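Uvden Hand-Held Gripper Pair

Product code: Uvden 518
Supplied by De Luca Workplace Automation, Preltwood

The Uvden 518 is a pair of hand-held grippers for firms that wish to teach packing and sorting work to a robot arm. The operator holds one gripper in each hand and carries out the job at an ordinary table. The movements are recorded and later used to set up the arm on the packing line. No programming is asked of the operator at any stage.

The set is intended for sites that handle small retail goods in mixed sizes, where products change often and a fixed machine would need frequent resetting. 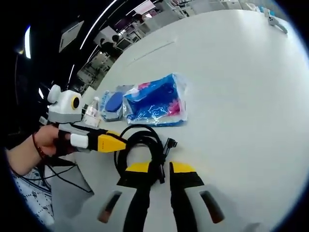 Text: Nour Ghanem, Product Information
Technical review: Waqas Memon

Light goods in clear wrapping are among the harder items for an arm to handle. The wrapping creases and shines, and a parcel may not keep the same outline from one moment to the next. A small bottle or a wrapped sponge calls for a different approach again. The grippers have yellow tips with flat, angled pads, and the operator chooses where and how to close them on each item. Experienced packers tend to make these choices well, and it is their way of working that the arm is given to follow.

What changes for staff

Introducing the set alters the working day, and employers should discuss this with their staff before delivery. Recording is skilled work and should be treated as such in job descriptions and pay. De Luca advises that operators record for no more than two hours in a shift and spend the remainder on their usual duties. Once the arm is in service, packers generally move towards checking, dealing with damaged stock and correcting the arm when a new product is introduced.

At the Preltwood packing hall, 135 employees were consulted before the first table was fitted out. Their main concern was the strain of holding the grippers – a point which led to the present rest schedule – and the second was who would be able to see the recordings. Sites are now asked to put a written answer to that question on display.

Supply and training

Each set comprises two grippers, cables and a printed handbook. A clear, level table is required, with room for the cables to lie without crossing the operator's path. Training takes one day on site and is held on a Wednesday unless otherwise agreed. Up to six members of staff may attend.

Replacement tips: order code 496
Hire period: from one month
Next available installations: November

Enquiries about hire, purchase or staff consultation should be addressed to the De Luca office at Preltwood.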